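Notebook, Clurnville workshop
16/12/2022

Dye bath trials, batch 5. Writing this up before I forget, the bench sheet got wet and half of it is unreadable.

Aim is still a repeatable mid green on the Polley wool, using the local eucalyptus leaf plus a small iron dip at the end. September results were too brown. Terence reckons the leaf was too old, I reckon it was the pot temperature. Changed both this time, so can't say who's right. Bad practice, noted.

Fibre: Polley 2 ply, scoured the night before, neutral soap, rinsed until clear. Skeins tied loosely in four places. Last lot were tied too tight and we got white bands under the ties, Tassanee still has one pinned over the sink as a warning.

Mordant: alum at the usual rate, cream of tartar halved. Brought up slow over an hour, held an hour, left to cool in the pot with the lid on. Should have gone overnight but needed the pot.

Leaf: 250 g dried per bath, chopped, soaked in rain water. Tap water here is hard and shifts everything to yellow. Rain tank is low so use it for the dye only, not for rinsing. Strained through the old curtain. Leaf goes to the compost.

Colour readings go in the shared sheet on the back room computer, tab is called Pretevow same as the yarn range. Sample numbers carry on from the last batch, first one today is 3,117. Don't restart the numbering, please. Had to untangle that once already.
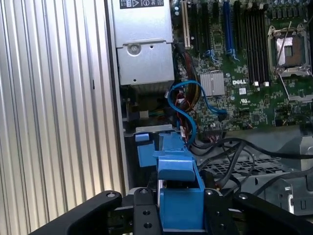

Silver power supply, green board behind the gripper.

Bath A – leaf only, no iron. Came out a warm gold, even, quite nice. Not what we're after but keep the recipe. Tassanee wants it for the baby blanket kits.

Bath B – leaf, iron dip, short. Gold going to olive. Best of the day. Slight streak on the outer side of one skein where it sat against the pot wall. Stir more.

Bath C – leaf, iron dip, long. Too far. Grey green and the handle has gone harsh, you can feel it straight away. Iron is eating the fibre. Wouldn't sell this.

Bath D – exhaust of A, iron dip, short. Pale sage. Terence loves it, I think it looks like old paint. Put it on the card anyway and let the shop decide.

Rubbed each one dry on white cotton. A and B clean. C left a grey mark. D very faint, might just be loose dye, rinse agian and repeat.

Light test: cards cut and half covered with foil, taped in the north window. Leave them alone. Arai asked for a full month on anything going into their order and that's fair enough, last year's pink didnt make it to Easter.

Things to fix before next batch
1. Label the iron bucket. It looks exactly like the rinse bucket and I nearly put a clean skein in it.
2. New thermometer for the big pot. The old one and the spare disagree and I don't trust either.
3. Weigh skeins dry and write it down before scouring. Everything today is worked off the label weight.
4. Gloves, medium. Only large left and they fill up with water.
5. Back up the colour sheet before anyone adds to it. Tassanee has the stick.

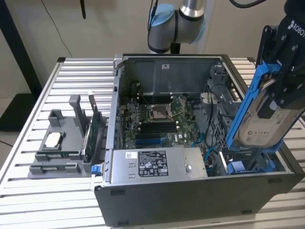
Next batch

Repeat B, two skeins only, same leaf, fresh alum. Change nothing else. If it comes out the same olive we lock it in and I'll write up the proper recipe card.

If there's rain water left, try one small bath with the leaf picked fresh – Terence knows a tree on the creek side that drops low branches. Get him to bag it and put the date on the bag.

C skein is hanging on the end rail if anyone wants to feel what too much iron does. B is in the drawer, don't wind it yet.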